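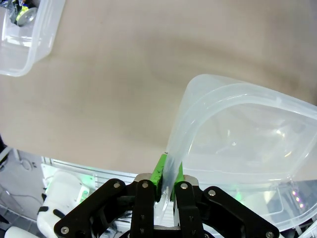
Translucent storage containers on a beige tabletop.

Drara Ranked Match Set

Match records from the ranked mode of Drara, a team-based hero game for Android and iOS. The set was put together for people who work on hero balance, draft prediction and matchmaking. It holds 2279 matches, all from one ranked season, with one record per match and one record per hero played.

Contents

matches.csv: one row per match
heroes.csv: one row per hero per match
patches.csv: patch labels and the in-game build string each one maps to
draft.jsonl: ordered picks and bans, where the replay kept them
tools/: the parser and the validation script
CHANGES: version history

Version

This is version 3 of the set. Version 2 had a fault in the ban order for matches where a player let the draft timer run out. Scores, hero picks and match lengths were correct in version 2, so results that don't use bans should not need to be rerun. Version 1 is no longer hosted.

How the data was collected

Replays were submitted through the Trakix client by players who had turned on sharing in its settings. The client sends the replay file as the game wrote it, along with the build string. Nothing is read from the game while a match is in progress.

Replays were parsed on our side with the parser in tools/. A replay was dropped if it failed the checksum, if its build string was missing, or if the match ended during the draft. Duplicates (the same match sent by more than one player) were merged on match_key. When two copies disagreed on a field, the copy with the later event at the end of its log was kept.

Collection opened in April and closed when the season ended.

Fields in matches.csv

match_key: hash of the match, stable across versions
patch: label from patches.csv
map: short map name as used in the replay
mode: solo or party, taken from the queue the match was made in
length_s: match length in seconds, loading screens excluded
winner: A or B
surrender: 1 if the match ended by vote, otherwise 0
tier_band: low, mid or high (see below)

Fields in heroes.csv

match_key: joins to matches.csv
side: A or B
slot: order on the team list
hero: short hero name
role: role assigned by the game, not by the player
kills, deaths, assists: as shown on the results screen
damage_out, damage_in, healing: totals over the match
relic: relic equipped at match end
afk: 1 if the game flagged the player as inactive

The relic field gives the last relic held. Players can swap relics at the shop, and swaps are not recorded in this version. A win rate computed per relic will therefore mix players who bought it early with players who switched to it near the end.

Tier bands

Exact ranks were removed. The parser maps each match to one of three bands by the average rank of both teams. The cut points are in tools/bands.cfg. A party queue match with a wide spread of ranks can land in the mid band even if no one in it is a mid-tier player. For work on skill, filter to mode = solo first.
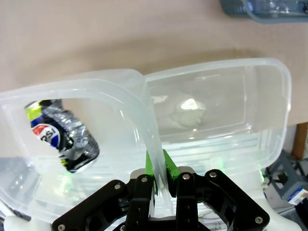 Crushed Pepsi bottle seen through a frosted container.

Player accounts

Account names, account numbers, guild tags and chat were stripped before parsing. There is no player key in the set, so it is not possible to follow one player from match to match. Around 3000 accounts appear in the source replays. We kept that count for the size estimate only.

Known problems

Support heroes that heal through shields show zero in the healing column. The game logs shield value as damage prevented, and the parser does not read that event yet.

The short hero name for a hero that was renamed mid-season follows the old name in all rows.

On the harbor map, length_s can run long if the match went to the tiebreak phase. The replay clock does not stop during the cutscene before it.

draft.jsonl is missing entries for matches played on the first build of the season. Join on match_key and expect gaps.

High tier matches are over-represented compared with the ranked queue as a whole. Trakix users tend to play more and rank higher than other players. Do not report pick rates from this set as pick rates for the game.

Suggested split

Split by patch. Train on earlier patches and test on the last one. A random split leaks balance changes into the test rows and gives scores that are too high for draft prediction. The script tools/split.py writes the split we use and needs no arguments.

Checking your copy

Run tools/validate.py from the top folder. It checks row counts, joins between the two tables, and value ranges. A clean run prints a single line with the version number. Warnings about missing draft entries are expected.

Related

The Kitport loader reads this set directly and returns typed tables. It is kept in a separate repository and has its own issue list. Pryor, the baseline draft model, was trained on version 2 and has not been retrained.

Terms

Free for research and personal use with credit. Do not use the set to build tools that act on a live match. Hero names, map names and other game terms belong to the game's publisher.

Maintainers

Ruan Le Roux (parser, validation)
Ebony Ellery (collection, account removal)
Hongjun Kang (draft records, Pryor)

Tane Treloar reported the ban order fault. Jarrah Doolan wrote the first version of split.py.

Open an issue for wrong values and include the match_key and the version. Requests for raw replays are declined.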